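The Bell Ringer Who Wants You to Try It Just Once

The tower at Tadley is colder inside than out, even in July, and the woman who runs the ringing there keeps a row of old cardigans on hooks for visitors. She hands me a green one before she says hello. Then we climb.

"People think it's about strength," she says over her shoulder. "I've taught a ten-year-old and I've taught my own mother. The bell does the heavy work. You just have to learn when to leave it alone!"

She has been ringing since college, when a roommate dragged her along to a practice night with the promise of pie afterward. The pie was forgettable, she says, but the sound stayed in her head for a week. She went back, and she has hardly missed a practice since.
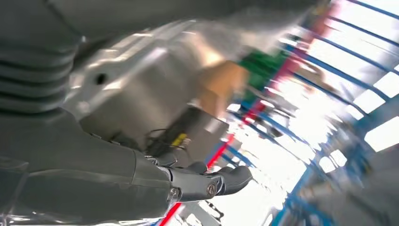 The oldest bell in the tower was cast in 1764, and she talks about it the way other people talk about a favorite aunt. It is a little flat compared with its neighbors. When the ring was rehung in 2000, a few people wanted it retuned, and she argued hard to keep it as it was.

"You'd lose the whole flavor of the place," she says. "I can be two fields away and know it's ours. There's this slightly grumpy note, third from the end, and I love it."

What she really wants to talk about is method ringing, where the bells change their order by a set pattern and everyone carries that pattern in their head. Nothing is written down in front of you. She tries to explain it to me with coins on a windowsill, swapping neighbors over and over, and for a few glorious seconds I get it.

"There! You had it, I saw your face," she says. "That's the feeling. Now imagine that, but loud, and with your friends."

Her band has been working on a piece they call Burnus, after the farm where it was first sketched out at a kitchen table. It's short by ringing standards, at 182 changes, and they have yet to get through it cleanly.
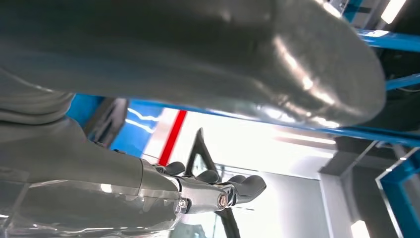
"We fall apart at the same spot every time," she says, laughing. "Two of us swap when we shouldn't, and then it sounds like somebody dropped a drawer of silverware. But we were so close last month. So close!"

I ask what a beginner should expect. A sore neck from looking up, she says, and a first lesson spent on half the stroke while a teacher handles the other half. Most people can ring a bell on their own after a few weeks of regular practice. Learning to ring with others takes longer, and she thinks that part is the most fun.

Before I go, she lets me try a backstroke. The rope is softer than I expected, and the pull comes back up through my hands like something waking. I let out a yelp. She looks delighted.

Practice starts at 7:30 p.m., and visitors can borrow a cardigan.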